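The Patience of Mugs

At Pumphrey College, a student club is teaching grippers to do the washing-up, one handle at a time

The first thing a new member of the Pumphrey robotics club learns is how to hold a cup badly. Verna Whitlock, who runs the club alongside her teaching, has them do it with the hand-held gripper before they are allowed near any code. They squeeze the trigger, the fingers close, and most of them pick the cup up by the body, as they would at home. Then she asks them to hang it on a hook.

"They all stop at that point," she says. "They've taken hold of the wrong part, and they can't let go of it without putting it down somewhere."

The club has 14 members this year, drawn from engineering, computing and one from furniture design. It meets in a plain white room on the upper floor, with a whiteboard, office chairs and a water dispenser. The project they have been working on since the autumn is called Unemier, a name left over from an earlier team and kept because it was already on the forms. The aim is to train a two-armed robot to clear a table after a meal: plates stacked, cups hung, cutlery in the tray.

The robot itself lives in another building and belongs to the engineering department. The club gets it for one afternoon a fortnight. The rest of the time the students work with a pair of grippers that they carry in their own hands, going through the same movements the arms will make later. A camera on each gripper records what its fingers are doing, and the recordings become the material the robot learns from.

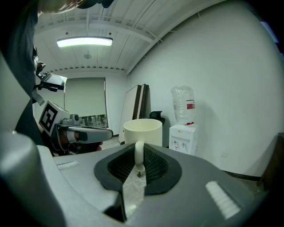

Mohammed-Awal Aidoo is in his second year of computing and has done more recording than anyone else in the club. He keeps a notebook with a page for each object and writes down what went wrong. Plates take up two pages. Mugs take up nine.

"A plate has one good way to be held, really," he says. "With a mug you've got the rim, the handle and the outside, and what you choose depends on where it's going next. If I take the handle with one hand, I have to know what the other hand is for."

He usually takes the handle first and brings the second gripper in from the side. Delphine Benavides prefers to start at the rim. They argued over this for most of the winter, and in the end the club recorded both. The model trained on the mixture was worse than either of them, so in the new year they agreed on one method for each session and wrote it on the board before starting.

A session lasts 40 minutes. It used to be longer, but the recordings made towards the end were full of small hesitations, and the robot copied them faithfully. On one borrowed afternoon it reached for a cup, paused, drew back a little and reached again, every time, in exactly the way a tired student does. Whitlock now calls a break whether or not people want one.

The grippers are heavier than they look. Benavides, who rows, says she feels it in the forearm before anything else. Aidoo says it is the shoulder. Both of them have learned to keep their elbows in and to move from the waist, and both now find themselves doing it in the kitchen.

Getting a movement right is only part of the work. Somebody has to go through the recordings afterwards and decide which to keep, and this falls mostly to Marcus Brannigan, the furniture design student. He joined because he wanted to know how a robot would cope with a drawer. He stayed, he says, because he liked the sorting.

His rule is that a recording is thrown out if the fingers close more than once on the same object, or if the person changes their mind halfway. Out of the first 100 he looked at, he kept fewer than half. The others were annoyed with him for a week. The next batch was much better, partly because everyone knew he would be looking.

Brannigan has also changed what goes on the table. The early sessions used whatever was in the cupboard, and nearly all of it was the same height. He brought in short cups, wide cups and a sugar bowl with ears on both sides that nobody has yet managed to record cleanly. It stays on the shelf for days when things are going well.
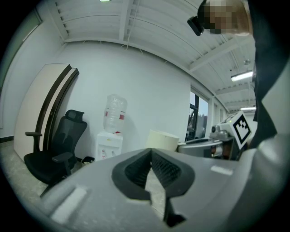 Page last changed: April 25, 2021

All of this is leading up to July, when the club goes to Dravholm for the student household robotics meeting. Each team has the same table, laid in the same way, and is marked on what is cleared and what is dropped. Pumphrey has entered once before and came home early, after its robot placed a plate very gently on the floor.

Rochelle Ridgeway was on that team. She has since graduated and works at Pramen, a small firm that makes sorting equipment for laundries, and she still comes in to help when she can. She thinks the plate was their own fault.

"We'd recorded everything on one table," she says. "Same height, same wall behind it. At Dravholm the table was lower, and the robot put the plate down where it thought the shelf ought to be."

So this year the club moves things. The table is raised or lowered between sessions, the chairs are pushed about, and the blind goes up and down. New members find it tedious. Ridgeway, who has no patience with that, makes them watch the video of the plate.

Four students will travel. Whitlock has not yet said who, and she is not going to decide on coding marks alone. She wants one person who can sort recordings overnight, one who can talk to the judges, and two who can pick up the grippers in a strange room and record steadily with people watching. Aidoo expects to be one of the two. Benavides expects to be the other, and they have started practising as a pair, one taking the left side of the table and one the right.

Money is the other question. The college pays for travel but not for freight, and the club has been told that the robot cannot go as hand luggage. Pramen has offered to lend a crate. Whitlock is still waiting to hear whether the department will insure what goes inside it.

On the last borrowed afternoon before the break, the robot cleared two plates and a spoon, then took a mug by the handle and carried it to the rack. It missed the hook by the width of a finger and stood there holding the mug until Aidoo took it away. Brannigan put the run down as a failure. Whitlock asked him to save it anyway, and the club spent the rest of the afternoon measuring the hook.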